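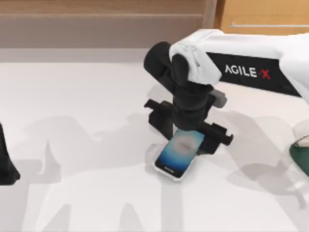
Granby, October

1/ Premier's office candidate Josphat Mohamedi told the Pastbridge debate that his opponent's staff "wiped 900 emails" about the Odoi land sale. The records don't show that.

2/ The 900 figure comes from an archive log. It counts messages moved to storage under the 60-day rule. Moved, not deleted. All 900 are still there.

3/ Staff did delete 3 emails. They were calendar invitations, and copies were kept by the recipients.

4/ Mohamedi also called Brosoditz "secret erasing software". It's the archiving program the whole office uses, with 200 licences listed in the public budget.

5/ I asked his campaign for a source at 4 p.m. No reply yet.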